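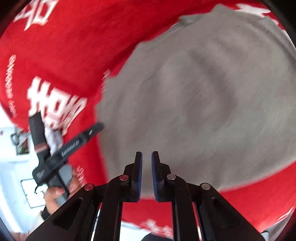
Robot Manipulation Practicum
Unit 6: Collecting demonstrations with hand-held grippers
Handout for lab sections. Instructor: Relu Anghel. Lab lead: Malou Blöndal.

6.1 Scope

Units 4 and 5 dealt with rigid parts on a flat fixture. In this unit the object is a piece of fabric and the support is upholstered. Neither has a fixed shape, so the pose estimate from Unit 4 is of no use past the first contact. The policy you train in Unit 7 will map wrist camera views and finger opening to hand motion, and its only source of information is the set of demonstrations you record now.

Each team of two delivers 30 accepted episodes of the folding task and a log sheet. Teams that also want to enter the Plenport student round in August need 800 episodes pooled across the section. Pooling is optional and is not graded.

6.2 Terms

Episode: one continuous recording, from the start pose to the end pose, with no pause.
Left unit, right unit: the two hand-held grippers, named by the operator's hand and not by where they appear in a view.
Opening: the distance between the two grip pads, in millimeters, measured at the tips.
Regrasp: any release followed by a new grasp of the same item within one episode.
Support: whatever the item rests on. It is part of the task and gets its own line in the log.

6.3 Equipment per team

Two hand-held grippers, left and right
Two wrist cameras with fisheye lenses, already mounted
One calibration board
One garment from the shelf in Room 321
Log sheet (paper) and the Onu recorder software

The recorder stores both camera streams with a shared clock. If the clocks drift by more than one video frame, Onu marks the episode yellow. Yellow episodes do not count toward the 30.

6.4 Preparation

1. Check both grippers for loose pivots. Open and close each one ten times. The fingers should meet at the tips without one sliding past the other.

2. Wipe the grip pads with a dry cloth. Lint fills the ridges after a few dozen grasps and the fabric starts to slip. Do not use alcohol on the pads.

3. Run the opening calibration. Close fully, hold two seconds, open fully, hold two seconds. Repeat three times. The recorder reports a residual, and anything above 1.5 mm has to be redone.

4. Run the camera check with the board. Hold it at arm's length first, then at half that distance. Both units must see all corners of the board at the same time for at least one second.

5. Write the garment and the support in the log. Color and surface texture are both required. "Grey knit on red plush, white embroidery" is a sufficient entry. "Sweater on couch" is not.

6.5 The task

The item begins flat or loosely spread on the seat. The operator folds it lengthwise, then once across, and leaves it lying on the seat with both grippers withdrawn and open. Target duration is 32 seconds. Episodes up to 45 seconds are accepted if there is no idle time in them.

Approach. Come in low, with the fingers open and the pads on either side of the edge to be grasped. A steep approach pushes the fabric into the cushion and forms a second fold under the first. On a soft support the tips can go slightly below the surface of the item, but they should not pick up the upholstery. If the pile of the seat is pulled up with the garment, discard the episode.

Grasp. Close until the pads hold the layers you intend to move and no more. Two layers of heavy knit need a closed opening of 5 to 8 mm. Write down the value from your first three episodes and try to stay within 2 mm of it.

Lift and carry. Both hands move together – the lag between left and right should stay under a quarter of a second. Long lags teach the policy that one hand may wait for the other, and in last year's runs the waiting hand then never started.

Release. Open fully before moving away. A half-open release drags the top layer.
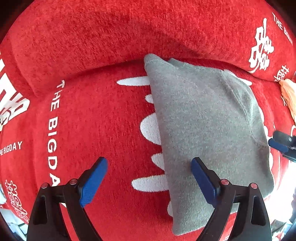
6.6 Views and occlusion

A wrist camera close to fabric loses most of its context. When the item fills the view there is little parallax, motion blur increases, and the tracker falls back on the inertial unit. Tracking error then grows with time. Keep close views under three seconds, and bring at least one camera back to where it can see some of the room before the next grasp.

Lettering and embroidery on a support are a mixed benefit. They give the tracker strong corners on a surface that would otherwise be plain. They also move when the cushion is pressed, and the tracker assumes that the world is rigid. Compare the two effects in your own data: plot tracked height against time for one episode with firm contact and one with light contact, and report the difference at the end pose.

The other gripper will often be in view. Leave it there. The trained policy will see it as well, and cropping it out makes the training views differ from the test views.

6.7 Acceptance check

An episode is accepted when all of these hold:

Both streams are complete and marked green in Onu
Start and end poses are within 10 cm of the marked positions
No more than one regrasp per hand
No tracking loss longer than 0.4 s
The log line is filled in before the next episode begins

Malou Blöndal checks five episodes per team at random. If two of the five fail, the whole set goes back to the team for sorting.

6.8 Known faults

Finger does not return to full open: usually the return spring has jumped its post. Bring the unit to the bench. Do not pull the finger back by hand.

Opening reads negative: calibration was run with fabric between the pads. Repeat step 3.

Stream stops at the same point each time: the memory card is full or slow. Spare cards are in the Anwood box under the bench.

Pad comes loose at the lower end: replace it with a Plaltico pad of the same width. Press for a full minute and note the change in the log, then calibrate again.

6.9 Hand in

Upload the accepted episodes, the scanned log sheet and the plot from 6.6 with half a page of text. State the median duration, the rejection rate and the main cause of rejection. Rejected episodes stay on the lab drive – we use them in Unit 8 for the failure detector, so do not delete them.

Reading for Unit 7: course notes on behavior cloning, sections 2 and 3. Bring the opening values from 6.5 to the next lab.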